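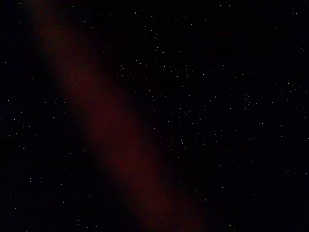

Hiring for skills: notes for session 8

Category: Work and Organisations / Recruitment

These notes go with the session on how employers decide who gets through the door. Please read them before the seminar and bring one job advert with you, printed or on your phone. Any trade, any level of pay. The duller the better, to be frank, as dull adverts are full of good material!

Where we had got to

Last time we looked at referral schemes and why firms are so fond of them. This week we move one step earlier, to the advert itself and the list of "essential" requirements. It's one of my favourite topics on the whole course, because a single line on a page can change who applies, and very often the person who wrote that line left years ago.

Some terms

Screening requirement: anything used to remove applicants before a human reads the form. A degree is the usual one, but a driving licence or a set number of years in post can do the same job.

Credential creep: the slow rise in the qualifications asked for when the work itself has stayed the same.

Work sample: a short piece of the real task, done under fair conditions and marked against a scheme agreed beforehand.

Signal: what an employer takes a qualification to mean (staying power, reading speed, manners, whatever it may be). Keep this apart from what the qualification teaches. Essays lose marks on this every year.

The Brisadance case

Brisadance runs hotel booking desks and had more than 3000 staff when the study period began. Its adverts for desk supervisors asked for a degree. Babar Bukhari, then in the personnel office, went looking for the reason and found that the line had been copied from an advert for a different post, in finance. I love this case! A whole group of people had been shut out by a bit of copying and pasting.

The firm dropped the line at two sites, Bostbridge and Garkow, and kept it everywhere else. In its place came a work sample: applicants were given a muddled day's bookings and had 2 hours to sort them out and write a note to the next shift.

Things to look for when you read the case:

- Who marked the work samples, and did they know which applicants had degrees?
- Bostbridge paid applicants for their time and Garkow didn't. How might that alter who turned up?
- The supervisors already in post were never asked to take the test. Should they have been?
- What was done with internal applicants, who knew the booking system already?

A note on the figures. The case gives 2000 applications across the two sites, but it counts applications and not people, and anyone who applied to both is in there twice. Be careful if you work out a success rate from it.

The counter-argument

Crisóforo Quezada's chapter is the one to read here, and it is a cracking read. He worked with a packing firm in Ponce which removed its degree requirement and saw its shortlists stay much the same. His point is that managers went on picking the people they would have picked before, using the interview to do it. Changing the advert is cheap. Changing what a manager is looking for at interview takes training, time and some awkward conversations.

You don't have to choose between the two readings. They deal with different stages, and a good answer will say which stage it is talking about.

For the seminar

Take your advert and mark each requirement as one of these: needed on the first day, could be learnt in the first month, or can't tell. Then rewrite one "can't tell" line as a task somebody could be asked to do. We'll swap and try to pick holes in each other's.

The short essay is due in May. Title as on the course sheet, and do use your own advert if it turns out to be a juicy one.

Last updated: May
2 comments
8 shares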